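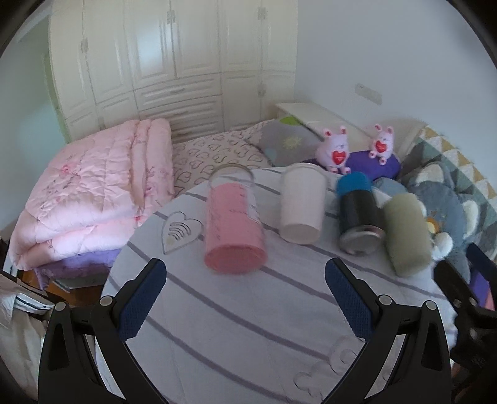
Do you need to take everything off the table before you wipe a tablecloth down?
Clear one half, wipe it, move the things across and do the other half. A full clear is for when the cloth is coming off.

22nd April
By Olga Barroso

Speaker notes: Cups, bottles and the shared table

Opening. Say good afternoon, thank Kamrul Saha for setting out the chairs. Tell them the talk is short and there is time for questions at the end. Handout is one sheet. If the sheet has run out, Kamrul has the spare copies.

Where this comes from. I have looked after the break room at Stavesden since February. Before that I did the same job at Britimer, in a bigger room with long tables. Stavesden has round ones. I thought the round ones would be easier and for the most part they are not. A round table has no end to push things to, so everything drifts to the far side from wherever people sit, and it stays there.

What ends up on the table. Drinks, mostly. Plain cups, people's own bottles, tubs and cylinders with lids that might be for food or might be for something else. Tall narrow things in a row. Ask the room what is on their table at home right now. Wait for two or three answers and move on.

The row. People put tall things in a line without thinking about it. A line is fine to look at and poor to reach over. If you want the cup in the middle, your sleeve goes across its neighbour. Leave a hand's width between one thing and the next. Show the hand's width. Where two bottles are touching, move one of them.

Light and heavy. An empty cup weighs next to nothing and a full bottle does not. Put the light ones where the arm does not pass. At Britimer we had the cups nearest the door and they went over whenever someone came in with a coat on. We moved them and it stopped happening so much.

Cloth or no cloth. This is the part I get asked about. Eusebio Cabello would have bare tables everywhere and he has a point, a bare table wipes in seconds. I prefer a cloth. It takes the noise out of the room. It also hides a poor table top, and ours are poor. A printed cloth with plenty of white in it shows spills early, and I count that in its favour.

Creases. A cloth that has been folded in a cupboard will have creases. Faint ones drop out over a few days of use. Deep ones can make a narrow cup stand badly, so iron those or turn the cloth round until the crease falls near the hem. Do not pull the cloth flat with things standing on it. I have done this. (Pause here, they usually laugh.)

Pattern. If the cloth has stripes, use them. Set the drinks along one stripe and people keep to it. Abilio Villanueva tried this at Lorente with strips of tape on a plain cloth and it worked until the tape came up in the wash.

Whose is whose. Cups all look alike. Bottles mostly don't, so people keep track of a bottle and lose a cup. We put a basket of pencils and sticky labels by the sink. Write the name on the side and leave the lid alone, as lids get swapped. A coloured bottle with no name on it will still be claimed within the day. A plain cup never is.

Clearing. At the end of the day, cups go to the sink first. Then bottles with names go on the shelf by the window. Bottles without names stay on the table until morning and after that they go in the box. The box held 312 items when we emptied it in February. Josphat Kirui went through the lot and found owners for most of the bottles. The rest went to the sale.

Wiping. Half the table at a time, damp cloth, from the middle out to the edge. Lift each thing and wipe its base too, or you put the ring straight back down. Dry the cloth off with a towel if people are coming in soon.

Washing the cloth. Ours goes home with whoever is on the rota and comes back folded in four. Please don't fold it smaller. We have 2 cloths for each table so one is always ready.

Buying. Someone will ask about paper cups. We used to buy them in boxes of 1,000 from Zukier and they lasted well, but the boxes took up half a cupboard. Now we get sleeves of 100. It costs slightly more and I can shut the door.

If time is short, skip Pattern and Buying.

Questions. Likely ones: lids on or off (on), straws (they bring their own), flowers in the middle of the table (a low pot, nothing taller than a cup). If asked about the fridge, say that is Abilio's and he is speaking after the break.

Close. Remind them the rota sheet is on the back of the door and has gaps in it. Pens are on the string.

14 shares
3 comments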